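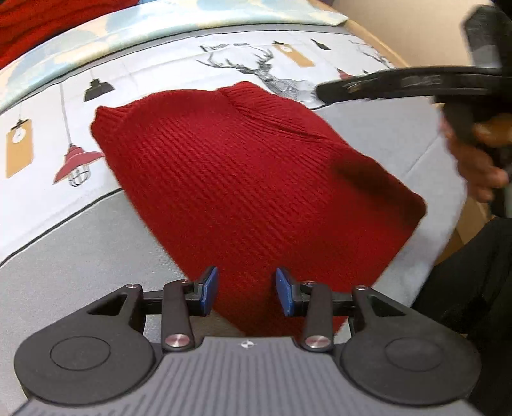
Moushumi Dewan

Science Fiction and Fantasy Film, handout 7: Reading plot questions

Much of the writing on fantastic cinema begins with a viewer asking how a character could have known something. This handout sets out how to answer such a question from the film itself. The working text is Grollel, together with the shooting script held in the department library.

1. Levels of evidence

Primary evidence is what is seen or heard in the release version. Secondary evidence is the script, including scenes that were never shot. Tertiary evidence is anything said later in interviews or commentary tracks. When two levels disagree, state the disagreement and follow the higher one. A novelisation counts as secondary only if it was written from a dated draft, and the draft should be named.

2. Worked case: the ledger in Grollel

In the second reel the archivist Rallis opens a parish ledger and announces that the innkeeper is at least 240 years old. Viewers often object that a name in a ledger proves nothing, as names run in families. The release version gives two further facts. The innkeeper's limp is recorded in the margin, and the ledger entry carries the same spelling error as the sign over his door. Neither is mentioned in dialogue.

The script adds a short exchange in which Rallis compares the ink. It was cut before the December previews. It may be cited in support, but the argument has to stand without it.

Vasiliki Andreadis (seminar paper, Womton) reads the announcement as a guess that happens to be right. Her case rests on the actor's pause before the number. This is primary evidence, though weak – a pause can be read several ways.

3. Continuity errors

Do not treat an error as a clue unless the film repeats it. The coat that changes buttons in the harbour sequence of Dralisell is an error. The clock in the same film, wrong in every scene where it appears, is a device.

4. Written work

Choose one plot question from any film on the list. Answer it in no more than 2000 words, giving a time reference for each piece of primary evidence. Label secondary and tertiary evidence in the footnotes. Plot summary should not exceed one paragraph.

Reading for the next session: script of Dralisell, opening to the end of the trial.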